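Mavley flooring rebate draws questions
15 March 2022

Mavley homeowners can now apply for $200 off a new stone or tile floor under a program the city says will help older houses stay cool in summer. How much it will help is hard to say, and the city has not put a number on it.

The rebate, approved in February, is paid through two suppliers, Rarnis and Famard. Both sell tile. Neither has published test results showing that a new floor lowers a household's power bill, and the city did not ask for any before signing.

Officials point to a trial in 17 homes. It ran for 15 days, in mild weather, and the people living there were asked whether their rooms felt cooler. Most said yes. They had also been told what the trial was for.

"I'd like to see a meter reading," said Lucía Gallardo, who rents out two houses on Erdős Street and has decided not to apply. "A floor costs me thousands. Two hundred dollars doesn't change that, and my tenants still run the air conditioner."

The city says it will review the program after a year. It has not said what it will measure, or who will do the measuring. Asked whether shade trees or attic insulation had been considered for the same money, a spokesperson said those were "separate conversations."

Applications are open at city hall.
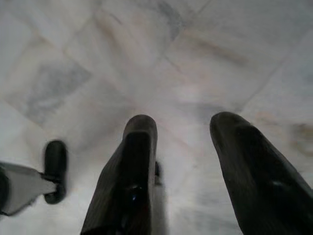
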